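Section 3: Running the bag-and-basket demonstration on an open day

958 views | 3 comments | 20 shares

Read this before visitors arrive on Wednesday. The Judenis sales sheet calls the routine "ready to show." Treat that as an opinion.

3.1 Check the red emergency stop on the rail between the two arms. Press it, confirm both arms halt, then reset. Do this yourself, even if Tullio Sala says he already has.

3.2 Place the turquoise basket on the marble-patterned surface and lay the plastic bag next to it. Use a thin bag. Stiff ones flatter the machine, and a visitor from Chauvin will ask why you picked one.

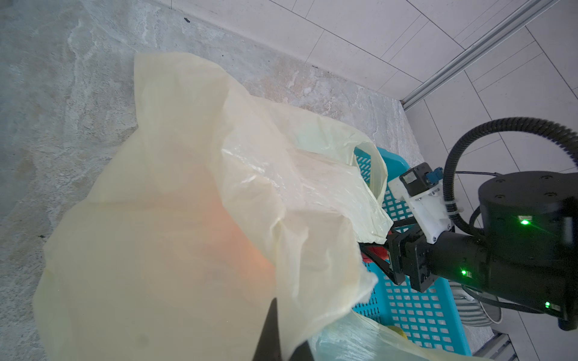 Fig. 3-1. Wrist view, right gripper pointing into the basket.

NOTE: The green lights on the arm are no promise of a good grasp. Watch the fingers.

3.3 Load the basket with mixed items. Keep at least one awkward shape in it - a banana will do. The Fevine booklet suggests using only round fruit, and that proves very little.

3.4 Start the routine at slow speed. Allow 40 seconds before you step in, and don't talk over a stall.
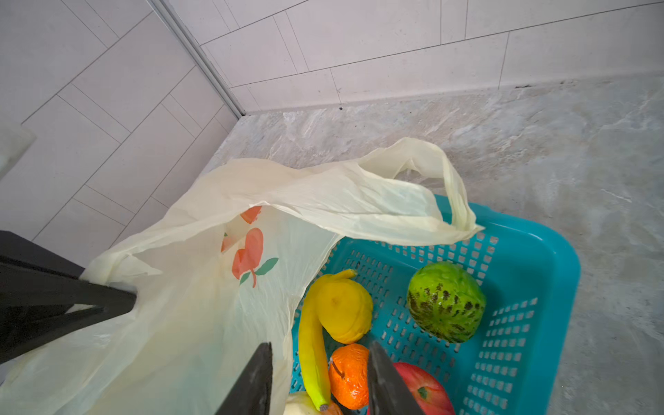
Fig. 3-2. Bag at the basket, with banana, orange citrus and green fruit in view.

CAUTION: Never reach in to straighten a bag handle while the arms are powered. Press the stop first.

3.5 Let visitors see both the wrist views and the fixed view. A single close-up hides too much, and a doubtful guest is right to say so.

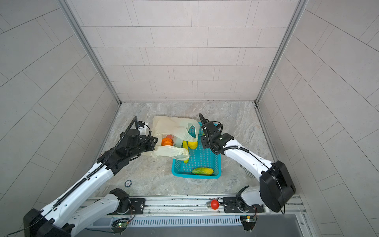
3.6 Log every run, including the ones you had to stop. Write down what was in the basket and who pressed the button.

3.7 If asked about success rates, give the numbers from your own log. Don't quote the Gomeck brochure - it doesn't say which bags were used.

NOTE: After 20 runs, swap the bag for a new one and enter the change in the log.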